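How does a book win a prize?
For readers aged 8 to 11
04/01/2018

Every year, lots of books win prizes. You may have seen a round gold or silver sticker on the front of a book in your school library. The sticker means that a group of people read that book, talked about it and decided it was the best one that year.

This page explains how they decide. We will use the Jirkdale Children's Book Award, which is given every January.

Who can enter?

Writers do not usually send in their own books. The company that makes and sells a book is called a publisher, and the publisher sends it in. For the Jirkdale award, each publisher can send 2 books. They must be new, which means they came out in the year before. They must be written for children under 12.

This time 387 books were sent in. Some came from big publishers and some came from very small ones, such as Midosow, which is run from a house and makes four books a year.

What is a longlist?

Nobody could talk properly about 387 books in one meeting. So the first job is to make a longlist. A team of readers shares out the books. Every book is read by two different people, who each write a short report. If both of them like it, it goes through. If they disagree, a third person reads it.

At the end there are 20 books left. These are the longlist.

What is a shortlist?

The longlist goes to the judges. There are five judges, and all of them read all 20 books. This takes most of the autumn. Then they meet and choose six books for the shortlist.

A judge might be a writer, a librarian, a teacher or a bookseller. One judge is the chair. The chair makes sure that everyone gets a turn to speak and that the meeting does not go on all night.

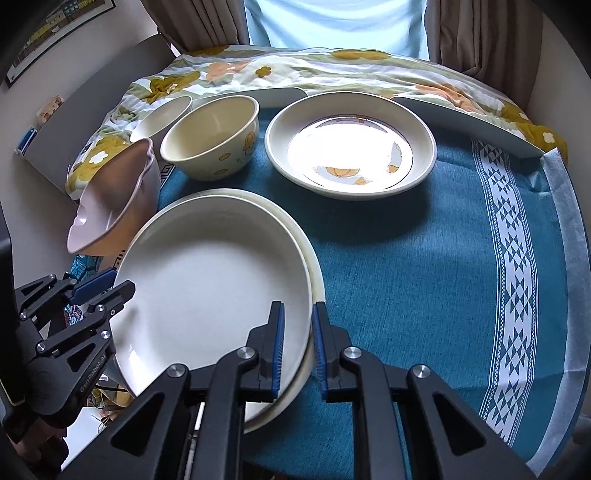

Judges are not allowed to choose a book by someone in their family, or by a close friend. If a book like that is on the list, the judge has to say so and leave the room while the others talk about it.

What do the judges look for?

Different prizes look for different things. Some are only for poems, or for picture books, or for a writer's first book. The Jirkdale judges are given these questions:

Is the story well told?
Do the people in it seem real?
Are the words chosen with care?
Would a child want to read it again?

Judges often disagree. One may love a book that another found boring. They talk it through and then they vote. If there is a tie, the chair has the final say.

Can children vote?

Yes, for some prizes. The Vadato Prize is decided only by children. Schools and libraries sign up, the children read the shortlist, and each child gets one vote. Last year 2,654 children voted, from roughly 400 schools and libraries.

What does the winner get?

Usually some money and something to keep, such as a medal or a glass bowl. The winner's book gets a sticker too. Shops then order more copies, so more people read it.

Mitsuko Hayashi won the Jirkdale award for The Lamp at Koyama, a story about two sisters who look after a mountain railway station. It was the fifth book she had written and the first to win anything. Her publisher had to print more copies the same week.

Words to know

Publisher: a company that makes and sells books.
Longlist: the first list of books that might win.
Shortlist: a smaller list, picked from the longlist.
Judge: a person who helps to choose the winner.
Chair: the person in charge of a meeting.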